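12 Jan 2022

Glaze notes, continued from the November tests

Opened the small kiln this morning. Tiles from the Cela clay came out better than the Sitompul ones, same glaze, same shelf. On the Cela tiles the matte white is even right down to the edge. On the Sitompul there are pinholes along the top third, and one tile has a crawl mark the size of a thumbnail where I think I touched it with wet hands before dipping. I'm not counting that tile.

Retno thinks the pinholes are from the bisque. Could be. We packed that bisque tight and I don't remember leaving the vent open as long as usual. Svitlana says it's the thickness of the coat and wants the next batch thinner before anyone changes the bisque. One change at a time, so we do hers first.

Mixed 200 g dry of the matte white for that. Water to 55 percent this time, by weight, stirred, left to sit while I had lunch, then sieved twice. It goes through the sieve a lot easier than the old bucket did. The old bucket had a hard layer at the bottom that I never got fully back into suspension, so the November results for matte white should be read with that in mind. Next time scrape the bottom before weighing anything out.

Dipped 7 tiles, all Sitompul. Slow count of two on each, shake, set down on the foot. Waxed the backs first. The coat looks thin at the corners, and you can see the clay color through it on a couple of them. I left those alone so we find out what a thin coat does.

Scratch marks on the back for this batch: a plain line, then the tile number. Darmawan had been using a plain line for the tenmoku, so from now on the tenmoku gets a cross. Please check the back before you put a tile up on the board, two of the November ones were pinned under the wrong glaze and I only caught it from the foot color.

Kiln: the lower element still looks fine, but the bottom shelf is firing cooler than the top. The cone on the bottom was barely bent. The top one was where it should be. Arif suggests moving the half shelf to the middle and leaving more room under it. Will try that with the next load – no customer pieces in it, only tests and the seconds mugs. Also one of the props has a crack and I put it on the floor by the door. Don't use it.

Kiln wash is flaking on the half shelf. Ground it back outside with the rubbing brick, mask on, and gave it two thin coats. It needs to dry overnight before it goes in.

The firing log is on the Asus laptop now, in the folder called kiln, one sheet per firing. The paper log stays on the hook until everyone has moved over. If the two don't agree, go by the paper. I copied the November firings across and left the blanks blank. Sutrisno, there's no end time for your last one, can you fill it in if you wrote it down anywhere?

Materials: low on feldspar, enough for one more batch this size. Whiting is fine. The Kinex scale drifts if it's left on for the whole afternoon, so tare it before every weighing and not only at the start. I checked it against the brass weight at the end of the day and it was reading high. The 200 g above was weighed right after a tare and I trust it.

Reclaim bin is full again. Too much tenmoku trimming mixed in with it to use for the white tests, so it goes to the handbuilding table. Svitlana will pug it when she's done with the planters.

To do before the next load: dry the half shelf, cut new cones for the bottom, make the thin-coat labels for the board, ask Retno how long the vent was open. Slow cool if there's time, otherwise just shut it off and note it in the log.
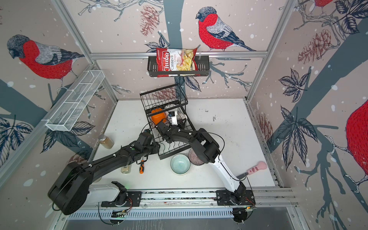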